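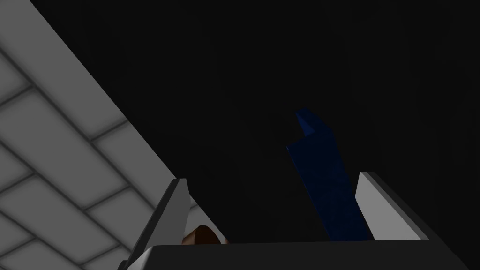

The butler will be with you shortly

It is a little after ten in the morning and I am watching a robot think about a bedside sort of cabinet. It has been thinking for a while. I have had time to finish a coffee, regret the coffee and read the safety notice on the back of the door twice.

The robot doesn't exist, in the sense that you or I would mean it. It lives on a screen on the second floor of Edovex, a software firm that occupies half a former carpet warehouse and builds pretend rooms for machines to be clumsy in. The room on the screen has a white brick wall, a dark brown one, a couple of framed pictures and, tucked in the corner, a small cabinet with a lamp on it. I have stayed in worse hotels. The robot has two arms and broad white shoulders, and the chores it is set are the sort a ten-year-old would do in exchange for crisps. Pick this up. Open that. Put the thing back where you found it and leave the lamp alone.

I had come with a simple question, the one my mother asks whenever I mention that I write about technology. Can it do the ironing yet?

No. But the reasons are more interesting than I expected, and they begin with the fact that a room is a horrible place to work. A factory is laid out for its machines. Parts arrive the same way up, in the same spot, at the same moment, and a robot arm can weld car doors for years without once wondering where the door has gone. A bedroom is laid out by people who were looking for their keys. The cabinet gets shoved a few inches to the left by the hoover. The lamp acquires a scarf. What counts as tidy on one shelf would be a disgrace on another, and most of us couldn't write down the rule if asked.

So the machines practise on rooms that can't be hurt. In a simulated room you can drop the lamp all afternoon and there is nothing to sweep up. You can swap the wallpaper, dim the lights, move the furniture and start again before the kettle has boiled. The team at Edovex runs the same chore over and over with the details shuffled, then adds up how often the robot managed it. On the morning I visited, the figure for fetching a small object off a surface was 82 per cent. Everyone in the room was pleased with this. I wrote it down, and then tried to picture a human cleaner who fumbled nearly one teacup in five.

To be fair to the robot, it has very little to go on. A good part of what it knows about the job comes from cameras, and a camera close to the hand gives a peculiar view of domestic life. Two pale fingers, a slice of tiled wall, a great deal of dark, and something blue standing between them at a slight lean. I looked at that view for some time and could not have told you what the blue thing was. I am told I have a fairly advanced visual system. The machine has to decide how wide to open, how hard to squeeze and whether the brown lump lower down is part of the job or merely in the way. 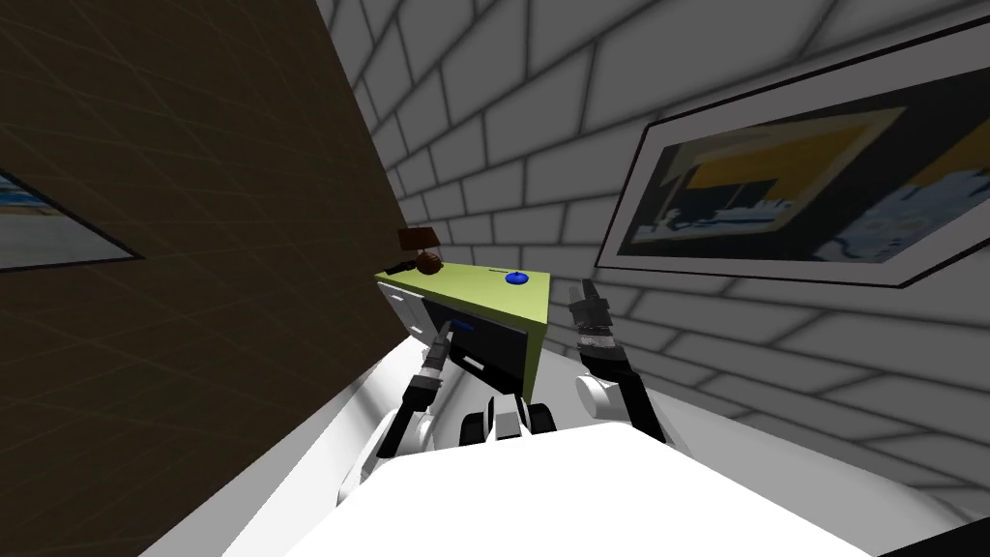 Then there is the matter of arms. We forget what a nuisance our own would be if we hadn't grown up with them. Reaching into a corner means knowing where your elbow is, and your shoulder, and your other arm, and the wall. A robot that concentrates very hard on its fingertips is liable to sweep the furniture with its forearm, like a guest telling a story at dinner. One of the Edovex engineers told me that getting the hand to the object was the part visitors applauded, and that getting the rest of the body out of the way was the part that kept her up at night.

I asked to see a drawer opened. Drawers, I had been warned, are a sore point. You need to find the front of it, get hold of something, pull in a straight line and stop pulling before the whole lot comes out on your feet. The robot approached. It hesitated. It adjusted one wrist by an amount I could barely see, then adjusted it back. At the fourteenth attempt – I was counting by now, out of a sort of loyalty – the drawer came open by the width of a paperback and there was a small cheer from behind a monitor.

What happens when these lessons leave the screen is another matter. Londo, which makes a real two-armed machine for warehouses and care homes, has its test kitchen an hour up the motorway, and I went there the same week. Here the cups were cups and the floor had been mopped that morning by a man with a mop. The Londo machine can clear a table, provided that the table is the table it knows. It stacked three bowls nicely in front of me. A fourth had been left upside down, and it gave this bowl the long, blank attention I give to a parking meter in a foreign language.

Shop floors are further along, partly because the owners can bend the building to suit. Zultier, a packaging company, has robots lifting odd-shaped goods out of bins and putting them in boxes through the night. The manager was cheerful about them and said they were slower than his day shift. He didn't mind. They never ask for the heating to be turned up. When something jams, a light comes on and a person walks over, which happens often enough that the person has been given better shoes.

Is that automation? It depends on whether you count the person. At Siddiqui, a family laundry that has been trying out a folding machine since August, they count her very carefully, because she is the one who feeds it the towels. The machine folds a towel beautifully. It will not pick one out of a warm heap, find two corners and give it a shake, and that is most of what folding a towel consists of. Fitted sheets have not been attempted, and I got the impression that raising the subject was in poor taste.

I don't want to sneer. The engineers I met were careful about what they claimed, much more careful than the people who write their brochures, and the improvement in the last couple of years is plain to see. Going from hopeless to quite good is a real distance to have covered. The trouble is that a house asks for very good, every time, with the cat on the worktop.

My mother has been informed. She says she will keep the iron for now, and would like to know if it does windows.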